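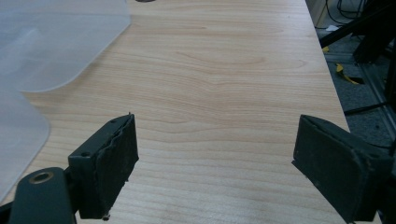

Tegan Kerslake asked that the August minutes be corrected before anything else was taken up. They had the drainage work on Nerkstead Lane as approved, when the vote was only to get prices for it. The correction was accepted and the August minutes were approved as changed.

TOLLELL NEIGHBORHOOD ASSOCIATION
Minutes of the regular meeting, October 20, 2022

Fletcher Tipoki chaired. Tegan Kerslake took notes. Sign-in sheet is with the paper copy.

1. Account

Balance at the end of the last period was $1,259. The insurance bill has come in but is not paid yet and is not counted in that figure. Dues reminders go out with the next newsletter. A member asked if dues could be paid online. Fletcher will ask the bank what it charges and bring the answer to the next meeting.

2. Nerkstead Lane drainage

Two prices received. Doolan quoted for clearing the ditch on the north side and replacing the pipe under the footpath. Navlow quoted for clearing only and said the pipe should be looked at once the ditch is clear. The two prices are hard to compare for that reason.

Residents at the low end of the lane reported water across the path after every heavy rain. One said the leaves are most of the trouble and the pipe is fine. Another said the pipe has been crushed at one end for years and clearing leaves has never made a difference. It was noted that the county owns the pipe and may have to pay for it.

Moved and seconded that Tegan write to the county about the pipe and that no contractor be hired until there is a reply. Carried, 3 opposed. Those opposed wanted the ditch cleared before winter regardless.
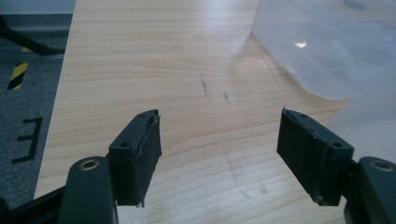
Fletcher said a work party could still rake out the grate without hiring anyone, and that he would put a date in the newsletter. Anyone coming should bring gloves and a rake. The association has one wheelbarrow and the tire is flat.

3. Street parking

Complaints again about cars parked too close to the corner by the mailboxes. The school bus has had to back up. The town has said it will repaint the curb but gave no date. Tegan to call again. A request for a second no-parking sign was discussed and left until the paint is done.

4. Newsletter

Copy is due at the end of the month. Short items preferred. The plant swap notice ran with the wrong phone number last time and will be run again. Still needed: someone to deliver to the houses past the bridge.

5. Winter supper

Same format as last year, potluck, main dishes A to M and sides or desserts N to Z. The hall kitchen has one working oven, so food should come hot or be fine cold. Setup starts 2 hours before. There was some talk of moving the supper to January and a show of hands was in favor of leaving it in December.

6. Other business

Lost: one gray cat, Nerkstead Lane. Call Tegan if seen.

The light over the side door is out. Fletcher has the ladder.

Next meeting to be announced in the newsletter. Drainage will be first on the agenda if the county has answered.

Adjourned.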